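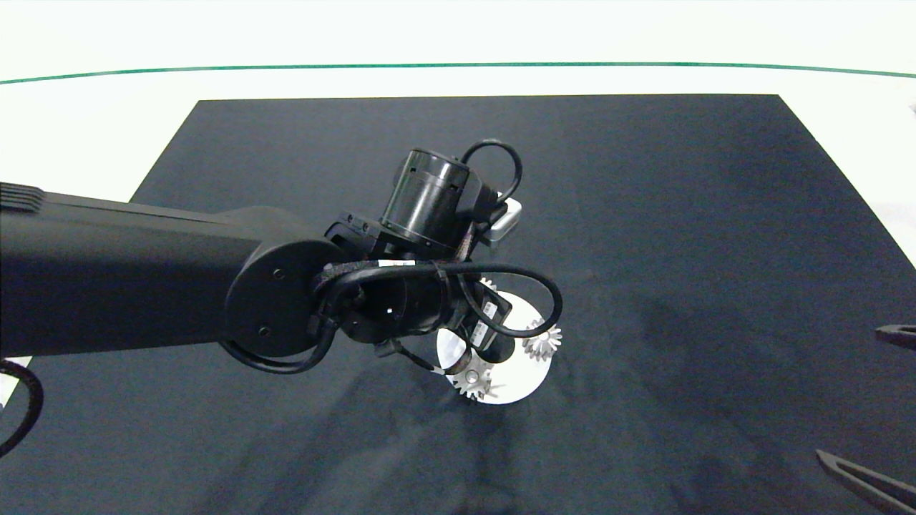
Clidwood 齿轮装配台现招装配技术员两名，工作地点为 Rilmont 车间二层。岗位负责小型齿轮组件的分拣、试装与记录。作业在白色台面上进行，台面铺深色垫，白色圆形底板放在垫上，零件须在垫面范围内取放，不得直接置于台面。班次为早九点起，周五下午清点库存。

工作内容
1. 按图号核对来料，当前批次共 1,167 件，含直齿轮与锥齿轮。
2. 检查底板：中心孔无毛刺，两根白色小立柱直立、无松动。
3. 试装前将齿轮与底板分开摆放，锥齿轮不得搭在底板边缘过夜。

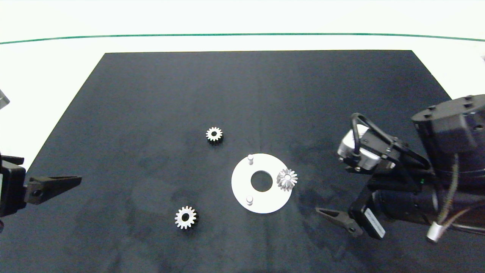

4. 填写 Bartoš 格式装配记录表，注明齿轮规格、配合情况及返工原因。

任职要求
中专及以上学历，机械类专业优先；能读懂零件图，会使用游标卡尺和塞规。能目视判别齿面磨损与崩齿，能准确点数，例如十六齿的小直齿轮不得误记为其他规格。有小模数齿轮装配经验者，试用期可缩短。
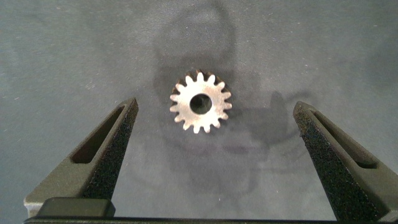 Clidwood 制造部 · 齿轮装配组

试工安排在八月，时长 2 小时，内容为读图、量测和一套组件的试装。工具由本组提供，请穿平底鞋，勿戴戒指和手链。

应聘者请将简历及技能证书复印件交 Lucero Giraldo，岗位技术问题请咨询组长 Evaristo Bautista。住在 Sarnness 方向的人员可乘班车，须在简历中注明。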